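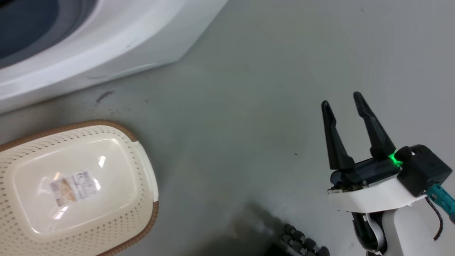 The basket on the grey floor, label on top.

Second Feature

The Cuesta showed two films on the night it closed, and I was paid to review the first one.

I wrote for a weekly paper then. The paper covered Skolla and the villages up the valley, and it gave me five hundred words for films, which went between the chess problem and the notices for lost cats. I had done it for long enough that the woman who sold the tickets no longer asked to see my card. She pushed the paper slip under the glass and went back to her puzzle.

The first film was called 1618. It was about a war, or the start of one, and it had been shot in a castle near Wellau with a great many extras who all seemed to have been given the same boots. A man is thrown from a window in the opening minutes and the rest of the film is people arguing about whether he was pushed. I took notes in the dark, as I always did, one line over another, and afterwards I could read perhaps half of them. One said "candles again". One said "the son is good". I agreed with that later, when I came to type it up. The son was very good. He had a way of waiting before he answered, and you could see him decide each time not to say the first thing.

When it ended most of the audience put on their coats. It was October and the heating had been off all week to save money. I stayed in my seat. The poster outside had said there would be a second feature but had given no title, and I thought I ought to see what it was.

There were 2 of us left. The other was an old man in the back row with a carrier bag on his knees. I knew him by sight. He came to everything, including the cartoons.

The second film had no titles either. It began with a street, and it was a while before I knew the street was ours. The tram still ran in it. There was the baker's on the corner, before it was a bank, and the front of the Cuesta with its lamps lit and a queue going round the side. Somebody had stood across the road with a camera and filmed the people going in. That was all it was. There was no sound. They came up the steps, they looked at the camera or they didn't, and they went through the doors.

I looked for my mother. I worked out how old she would have been from the coats and the tram, and I looked at every girl of that age. There were several who might have done. One had her way of holding a bag, close in with the elbow over it, but she turned to talk to a friend at the top of the steps and I never had her face.

The old man in the back said something. I turned round, but he was not speaking to me.

The film went on for longer than I expected. The queue got shorter and it started to rain in the picture, and the last few ran for the doors with newspapers over their heads. Then a boy came out of the cinema the wrong way, against everyone, in an usher's jacket too long in the sleeves. He pulled the gate halfway across and stood there looking up at the sky. The film ran out on him. The screen went white and stayed white, and I could hear the loose end going round in the box upstairs.

I waited for the lights. When they came on the old man was on his feet, buttoning his coat. He had left the carrier bag on the seat. I picked it up and went after him, and he said it was for the projectionist, it was only sandwiches, and would I put it back.

"Was that you?" I asked him. "With the gate?"

"My brother," he said. "I was inside. I missed it."

He went down the stairs holding the rail.

In the foyer the ticket woman was taking the posters out of their cases and rolling them. She asked if I wanted one. I took 1618, because it was on top. She told me the building had been sold to a firm from Vunside who were going to put in 100 flats, and when I said it did not look big enough she said no, it didn't to her either. She had been offered work at the new place by the ring road, with the eight screens. She hadn't decided. The seats there lay back like at the dentist's.

I walked home past the bank. I tried to find the spot where the camera must have stood, and I think it was by the post box, though the kerb has been moved. From there I could see the steps and the doors and the woman inside on her ladder, reaching for the last poster.

At home I typed up the review. I gave the castle a paragraph and the son a paragraph and I said the boots were wrong for the period, which I did not know. It came to four hundred words. I had a hundred left, and I wrote down the street and the tram and the girl with the bag, and the boy at the gate, and it went over.

The editor rang in the morning. He liked the part about the son. He asked what the rest was, and whether it had a distributor, and I said it hadn't. He cut it and put in a cat.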